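4.3 Squad availability and the reporting of minor injuries

Saturday, June 6, 2026
Faustine Chevalier

The club records examined in this section cover two seasons at Stiltow and Arnside, both of which compete in the same semi-professional football division. Each club provided its match-day squad lists, together with the physiotherapist's daily availability notes. After duplicate entries were removed, 552 notes remained, of which 389 concerned complaints classed as minor at first assessment. A complaint was treated as minor where the player was expected to return to full training within seven days.

The two clubs differed in how these complaints reached the coaching staff. At Stiltow, players reported soreness directly to the head coach, usually on the morning of a training session. Arnside required a written entry before breakfast, and the coach received a colour-coded list by mid-morning. The Urton protocol, on which our coding scheme is based, recognizes both routes but recommends that the first contact be with medical staff.

Calf and hamstring complaints made up the largest group at both clubs. Goalkeepers were seldom listed, and were left out of the comparison of training loads. Midfielders were more likely than defenders to be named in a squad while still carrying a minor complaint — a pattern also described by Guérin in her study of youth academies. We were unable to establish whether this reflected the demands of the position or the depth of each squad. Arnside had few natural replacements in central midfield after March, and its coach acknowledged in interview that selection had at times preceded clearance.

Public statements were a poorer guide than internal notes. Pre-match announcements tended to describe a player as doubtful when the club had already ruled him out, and the term "knock" was applied to complaints as different as bruising and tendon pain. For this reason, press reports were used only to confirm fixture dates and final line-ups.

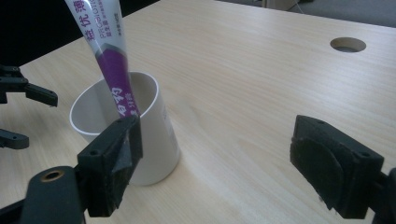
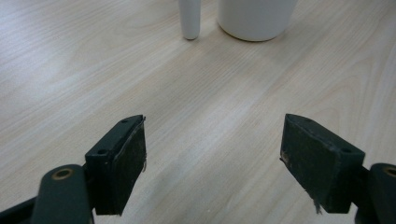
Figure 2. Wooden tabletop, with a white cup and tube (first view) and with bare wood between two gripper fingers (second view).

Hervé Maillard, commenting on a draft of this section, questioned the seven-day threshold and argued that a player who misses one fixture in a congested week may lose as much match time as another who is absent for a fortnight. He proposed that availability be measured in fixtures missed, with training days recorded separately. The threshold has been retained here for comparability with the Urton protocol.

Related items
4.2 Training load and fixture congestion
4.4 Return to play after hamstring strain
Appendix B: Interview schedule for coaching staff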